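1/ Fio sobre gramatura e umidade de papel em arquivo. Serve para quem imprime pouco e guarda muito. Trabalho com isso na Hulladum e as dúvidas que chegam são sempre as mesmas.

2/ Gramatura é massa por área (g/m²). Não é espessura. Dois papéis de 300 g/m² podem ter espessuras bem diferentes, conforme calandragem e carga mineral. Se o seu armário tem gaveta rasa, meça com micrômetro antes de comprar.

3/ O papel troca água com o ar o tempo todo. A fibra incha muito mais na largura do que no comprimento. Por isso a folha cresce mais na direção transversal à de fabricação, e por isso encana.

4/ Teste de direção da fibra, sem equipamento: dobre de leve a folha nos dois sentidos, sem vincar. O sentido que oferece menos resistência tem a dobra paralela à fibra. Anote a lápis no verso, com uma seta. 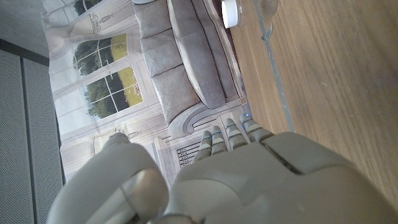
Mão de plástico cinza-claro, quatro dedos para cima.

5/ Sobre o lote 3071 do Skivard, que vários perguntaram: chegou com a fibra no lado curto, e o pedido era lado longo. Não é defeito do papel. É erro de corte. Para pasta suspensa atrapalha, para caixa plana tanto faz.

6/ Aclimatação. Pacote fechado, na sala onde vai ser usado, de um dia para o outro. Abrir antes disso só faz a borda absorver umidade mais rápido que o centro. Resultado: borda ondulada. O inverso (borda seca, centro úmido) dá folha repuxada nos cantos.

7/ Higrômetro de ponteiro sem calibração é enfeite. O Curnevance que usamos é digital e mesmo assim passa pelo teste do sal em fevereiro: cloreto de sódio saturado, pote fechado, 75% de umidade relativa a 25 °C. Anota-se o desvio na etiqueta.

8/ Caixas: numerem por posição na estante, nunca por assunto. Assunto muda, posição não. A nossa 271 já teve planta baixa, recibo e mapa. A etiqueta continua a mesma e o índice fica na planilha.
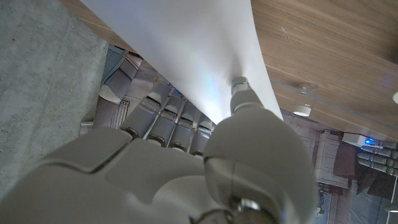
9/ Manuseio de formato grande

Apoiar por baixo, com a mão aberta. Pegar só pela quina concentra o esforço e deixa aquela marca em meia-lua que não sai mais. Acima de A2, duas pessoas ou um cartão rígido de suporte.

10/ Luva de algodão: não uso em papel. Perde-se o tato e a trama prende em borda rasgada. Mão lavada e bem seca resolve. Para fotografia é outra conversa – nitrila, sempre.

11/ Reserva alcalina. O interfoliado Hegde que compramos vem tamponado com carbonato de cálcio. Bom para documento comum, ruim para cianótipo, que desbota em meio alcalino. Para esses, interfoliado neutro sem tampão.

12/ Estoque atual de interfoliado: 975 folhas, misturadas entre tamponado e neutro porque alguém juntou as pilhas. A caneta de pH separa, mas deixa marca, então vai um risco no canto de cada uma.

13/ Amanhã continuo com adesivos: metilcelulose, amido de trigo e por que a fita "removível" não entra na sala.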